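How to Sort a Desk Full of Pens
By Seul-gi Jin
October 3, 2024

Pens pile up. They come home from the office and turn up in coat pockets, and sooner or later they are spread across the desk with half of them dried out. Sorting them is a short job. You need the pens, a sheet of paper you don't mind marking, a cup or two to stand them in, and a trash can within reach. 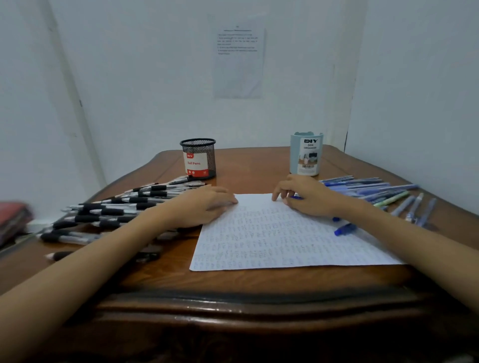

Reading time: 2 minutes

I do this twice a year, once in early fall and again in December when the holiday cards are finished. The whole thing takes me 15 minutes for a normal desk. If you are clearing out a family's worth of drawers, allow 40.

What you need

All the pens you own, or at least all the pens in one room
Used paper for testing, such as old notes
A mesh cup or any open pen holder
A second container with a flat base
A damp cloth

Step 1. Empty everything

Tip out the cups and go through the drawers. Check bags too. Put it all on the desk before you start deciding about anything. Pencils and markers can go in a box for another time - mixing them in slows you down.

Step 2. Make piles by type

Group pens that are the same model. Black grips in one pile, blue barrels in another, odd ones off to the side. Keep the paper in the middle of the desk, where your writing hand can reach it without crossing a pile.

Lay the pens so they all point more or less the same way. It makes them easier to pick up, and you can see right away if a cap is missing.

Step 3. Test each pen

Take one pen at a time. Draw a small loop in a margin or on the back of the page, then a short straight line. A good pen writes within the first loop. If it skips, scribble for a few seconds and try again. Pens that still skip go in the trash, or in the recycling if your town takes them. The stationery store in Samdale has a drop box by the register, and Rordale's library used to.

Ink that comes out in blobs usually clears after a line or two. Wipe the tip on the paper before you put the pen away.

Step 4. Fill the holders

Wipe out the cup first. Give each type its own holder if you have enough of them, and put the one you use most on the side of your writing hand.

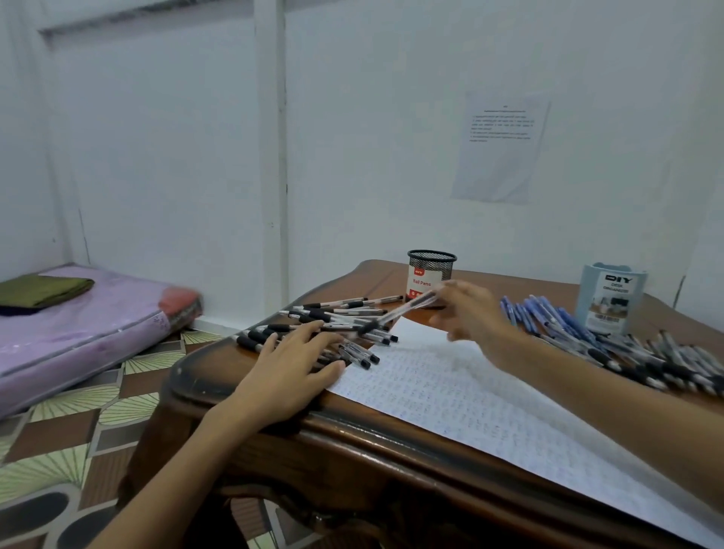
Step 5. Store the extras

A cup that is packed tight is annoying to use, so leave some room. Put a rubber band around the spares and keep them in a drawer with the caps on. Lay them flat.

Write the month on a strip of tape if you like to know how long a batch has been sitting.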